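Budgeting for a second two-arm station - what did you forget to include?
Forum: Equipment and Purchasing

Started by benchrow, May 25, 2023

We have one two-arm station running cloth handling work and I have been asked to put together a budget for a second one. The first was bought in a hurry and the paperwork is a mess, so I can't just copy the old numbers. I have the quotes for arms and grippers. What I want is the list of everything that wasn't on the quote and ended up costing money or time.

Setup is two arms with two-finger grippers, picking garments out of a basket. Floor space is fine. Start would be in June if it gets approved. Supplier for the arms is Korby, and there is a second quote from Heffernan for the same reach and payload.

What I have on the sheet so far:

Arms, pair
Grippers, pair, plus one spare
Controller PC
Mounts
Shipping
Contingency

What's missing?

quillfeather wrote:

Cables. Always cables. The ones that come with the kit are one fixed length and they are never the length you need. We bought 21 extension and replacement cables in the first year for two stations. None of them were expensive alone. Put in a line for them anyway, because if there is no line you will be filling out a purchase request for every single one.

Also spare fingers. One spare gripper is good, but fingers wear out long before the gripper does.

benchrow wrote:

Good point on the fingers. The cables on ours are tagged 3 m and there is a lot of slack on the floor. I was going to order the same again for the new one. Most of the job is the arms reaching down into a plastic laundry basket, so the reach isn't much and the long runs mostly get in the way. 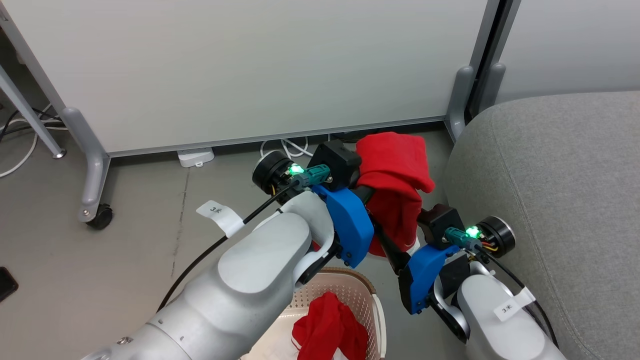 Heffernan quoted me two cable lengths when I asked, replied dunmore_j, and the shorter set had a longer lead time. So ask both suppliers before you put a date on anything. The price difference was small. The wait was what hurt us, we had arms sitting in boxes for 20 days with nothing to plug them in with.

I would keep the longer ones if the layout isn't final. You can tie up a long cable. You can't do anything with a short one.

quillfeather wrote:

I don't agree with that. Slack gets pulled. We lost a connector that way and the repair took longer than waiting for the right cable would have. Measure it, order it, and run it through a cover. Cable covers and floor channel should be on the list too, they are cheap.

dunmore_j wrote:

We have moved our station three times. If we had cut everything to fit we would have bought it all three times. It depends on how settled the room is.

benchrow wrote:

The room is not settled. I'll price both and put floor cover on the sheet either way.

Added so far: cable line, spare fingers, floor cover.

tallowgate wrote:

Things from my own sheet that were not on the first version:

Power. Check how many outlets you have on that wall and whether they share a circuit with anything else. We had to get an electrician in.
Emergency stop, mounted where a person can reach it. Ours was optional on the quote.
A seat for the operator. It sounds minor until someone is there all day.
Replacement cloth. If your job is garments, they stretch and pick up dirt, and the grippers snag them. We go through 144 pieces a year, mixed shirts and towels.
Baskets or bins. They crack at the rim.
Storage for all of the above.

Training time is the other one. It isn't equipment, but it comes out of somebody's budget.

benchrow wrote:

144 is a lot more than I would have guessed. Are you washing them or throwing them out?

tallowgate wrote:

Both. We wash until the shape changes enough to matter and then replace. Red and other strong colors went first for us, the dye fades and then the batch doesn't match. If color doesn't matter for your job you can stretch it further.

korvetto wrote:

Going to go against the thread a bit. Before you add more lines, have you looked at how many hours the first station is really used? We got approval for a second one and then found the first was running less than half the day. What we needed was a second operator and a better schedule. That would have been much easier to get signed off.

I'm not saying don't buy it. But if I were approving this, that is the first thing I would ask.

benchrow wrote:

Fair. I pulled the log. 116 hours last month on the existing station. One shift only, and we can't staff a second shift in this building because it closes. So it's a second station or nothing.

korvetto wrote:

Then put that number at the top of the request, with the building hours next to it. You will get asked.

quillfeather wrote:

What about service? Does the Korby quote include any?

benchrow wrote:

One year parts, no labor. Heffernan includes labor but the base price is higher. If I add a service plan to the Korby quote they come out close to each other.

dunmore_j wrote:

Staying with the brand you already have is worth something. Same spares on the shelf, same software, same connectors. I would need a real gap in price before I mixed two suppliers in one room.

tallowgate wrote:

Agree on shared spares. Ask whether it is still the same hardware revision though. We ordered "the same" gripper a year later and the mounting bracket had changed. The spare we had on the shelf fit one station only.

benchrow wrote:

Didn't think of that. Emailing them now.

groundloop wrote:

Has anyone used Zavwood for mounts? We are about to order frames and they are the cheapest of the three I asked.

quillfeather wrote:

Used them once. Frame was fine, drawings were late. Get the hole pattern confirmed in writing before you pay.

groundloop wrote:

Thanks. The other one I had was Groker, and they wanted a minimum order of four, so that's out for us.

benchrow wrote:

Reply from Korby: same revision on the arms, new bracket on the gripper. They will supply the old bracket if it's written on the order. Shorter cables are available with no added lead time, so I'm ordering one short set and one long set and will see which one stays on.

Current sheet:

Arms, pair
Grippers, pair, plus one spare, old bracket
Spare fingers
Controller PC
Mounts
Cables, short set and long set
Floor cover and ties
Electrician
Emergency stop
Operator seat
Cloth and baskets, one year
Service plan
Training time
Shipping
Contingency

It goes in this week. I'll post what gets crossed out.

tallowgate wrote:

My bet is the seat.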